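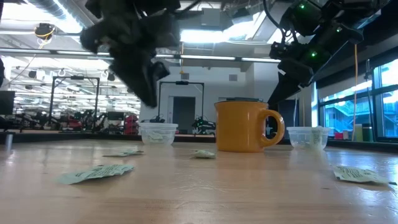
Laine Vaher
Club secretary and under-14s scorer
2025-06-17

Four of us went over to Turitz on Saturday for the open day at the Clullitari ground. They have had the new indoor nets since January and have been asking other clubs to come and look, and as we are still arguing over what to do with our own practice area it seemed worth the drive. I said I would write it up for those who couldn't come.

The ground is on the far side of the town from the motorway. Follow the signs for the leisure centre and carry on past it. The car park was full by half past ten and we were sent to a field behind the school, which meant a walk along the lane with the kit bags. If you go to play there, get in early or drop the players at the gate first.

Essam Chraibi met us at the pavilion. He runs their junior section and also opens the batting for the second eleven, and he took our group round himself. There were people from three other clubs with us, plus a few parents who were thinking of signing children up.

We started with the main square. It has 8 pitches on it, which is fewer than I expected for a club with that many teams, but the junior matches are all played on the lower field. The outfield was short and quick. The groundsman had a pitch ready for the afternoon match and let us walk along the side of it. It looked dry at the river end and he said it would turn later on. He mows the square himself and has done since the old tractor went, and he was not keen on letting anyone else near the roller.

The lower field slopes more than you would think from the road. A ball hit towards the hedge doesn't stop. Essam said they move the boundary in on that side for the under-11s, and that visiting captains usually ask to field there only once.

The nets were the main reason for going. They are in what used to be a machinery shed, insulated and lined, with 2 lanes side by side and a full run-up in each. The surface is a green carpet over a firm base and was laid by a firm called Lamrani. I bowled a few on it. The bounce is true but higher than on our ground, and our younger batters would need a session or so to get used to it. The lighting is very good, with no dark patch at the bowler's end, which is the complaint everyone has about the sports hall we use now. It is cold in there even in June. I would not want to stand scoring in it in February.

They let the lanes out to other clubs on weekday evenings. The booking is done through a system called Sutis, and you pay when you book. I asked what happens if a team doesn't turn up and the answer is that you lose the money. Sunday mornings are kept for their own girls' squad and are not for hire.

After the nets there was a coaching session for anyone aged eight to thirteen. Our two juniors joined in. Most of it was catching, in pairs and then in a circle, and then a short game with a soft ball where everyone bowled one over. It was well run and nobody stood about for long. One thing we could copy at once is the way they start the fielding drills with the weaker hand.

Lunch was in the pavilion, sandwiches and a very good lemon cake. The old team photographs go all the way up the stairs and there is a case of scorebooks on the landing. I asked to see one and spent longer over it than I should have. The first eleven made 1283 runs at home in the season I was looking at, all added up in the back in pencil, and whoever kept it had much neater writing than mine.

The afternoon match was Clullitari against a visiting eleven made up from the other clubs. We supplied one player, who came in at number seven, hit two fours through the covers and was then bowled by one that kept low. The groundsman was right about the river end. The home side's left-arm spinner bowled unchanged from there and took four wickets, and the visitors never got going after tea. Clullitari knocked the runs off with plenty of overs left. We went home before the prizes.

On the question of our own nets, I don't think we could do anything on that scale, as we have no building to put them in. The carpet is another matter. Essam has promised to send me the details of the surface and what looking after it involves, and I will bring them to the next club meeting. If enough of the seniors are interested I will also ask about a regular winter evening at Turitz. Please let me know which nights you could manage, and whether you could take passengers.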